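4. Submitting an application to the Howlader Bursary

4.1 Before you begin

Applicants must hold a portal account registered in their own name. Accounts opened by a parent or school cannot be transferred.

1. Sign in to the Illstead applicant portal and select Awards, then Howlader Bursary.

2. Enter your course, place of study and expected start date.

3. Upload your personal statement. The limit is 3,000 characters, including spaces.

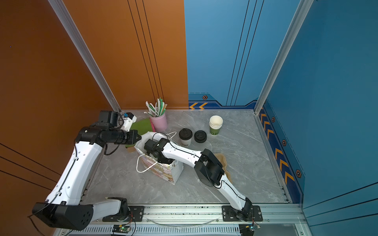
Note: Text beyond the limit is removed when the file is saved. Check the preview page before continuing.

4. Name 2 referees. At least one must have taught you within the past two years. Relatives may not act as referees.

5. Select Send Requests. Each referee receives a separate link, which expires at the end of April.

Caution: Changing a referee's email address after this step cancels the original request, and any reference already started will be lost.

6. Select Submit. A reference number is shown and sent to your registered address. 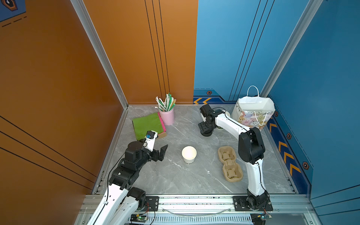

4.2 After submission

Applications are read by Iresha Amarasinghe and Sunil Uddin at the Ernidthorpe office. To withdraw, open the application and select Withdraw. Queries about eligibility should be sent to Piyumi Abeysekara through the portal, quoting the reference number.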